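About Floscombe Walks & Stays

We started Floscombe with one borrowed van, a folding table at the ferry landing and a stack of hand-drawn maps, and we still draw the maps ourselves. Sorkwood is a small harbor town, easy to drive right past, and we've always thought that was a shame (we may be a little biased, having grown up within sight of the lighthouse!).

These days we look after 27 guest rooms in the old streets behind the fish market, and from March until the first storms we lead a harbor walk every morning at 9. It takes in the rope yard, the chapel steps and the long sea wall, with a stop for coffee and buns at the Jomex bakery, where they know to put a tray aside for us. Last year 3008 visitors came along, some of them twice in the same week, which made us very happy. 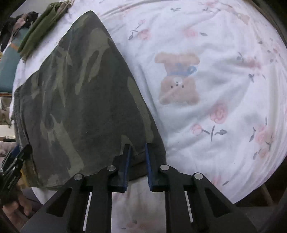
Fabric and bedding, a gripper and part of a hand

If you'd like a longer day out, ask us about the path up to the lookout. There are 193 steps and plenty of benches, and on a clear evening the view goes all the way to the outer islands. Afterward we usually send people to Lại, the little noodle place on the quay, so go hungry.

Our office is by the ferry landing, 30 paces from the ticket window. Come in and say hello, even if you only want to know when the tide turns. The kettle is on from 8 a.m., and dogs are welcome too.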